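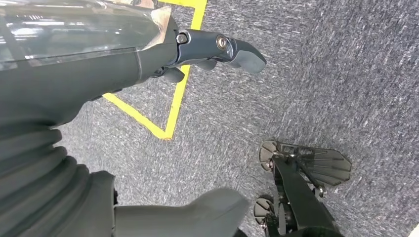
I have been trying to get my floors back since November, and I'm finally ready to tell you how it's going! My rule is simple enough: if it's resting on the carpet and it isn't furniture, it gets picked up and I have to decide on a place for it before I put it down again. Small stuff is easy. What slows me down is anything with an awkward shape, like the black piece on the carpet with the long strut and the ribbed end spread out like a folding fan. It won't stack, it won't lie neatly in a drawer, and a shelf only half works (the fan end wants to hang over the front).

Search the newsletter Enter keyword Go

So for the awkward things I've gone over to wall hooks and one deep Wike tub. Long pieces go in the tub standing up, wide end at the top, and I can see what I've got without tipping it all out. I tried a Jorkon shelf insert first and gave up on it after 3 evenings, the slots were much too narrow. If you have one and love it, write and tell me what on earth you keep in it.

Then the carpet itself. I give myself 10 minutes with the vacuum once everything is up, and I go slowly along the baseboards, which I'd been skipping for longer than I'd like to admit. Anything black and skinny gets picked up by hand first. I once ran the vacuum over a cable tie and spent the rest of the afternoon with the brush roll in my lap and a pair of nail scissors.

Next time I'm doing the hall closet, and I'm a little scared of it. Send me your hook pictures, please!

Morenike Adeyemi
2025-06-19

Print this item | E-mail this item

Comments (3)

Gevier
The tub works for tripods too. Put an old towel in the bottom or they slide around.

suvine_home
I have the Jorkon insert and keep place mats in it. Wouldn't hold much else.

Patty in the back bedroom
How high do you put your hooks? Mine are at shoulder height and I keep catching my sleeve.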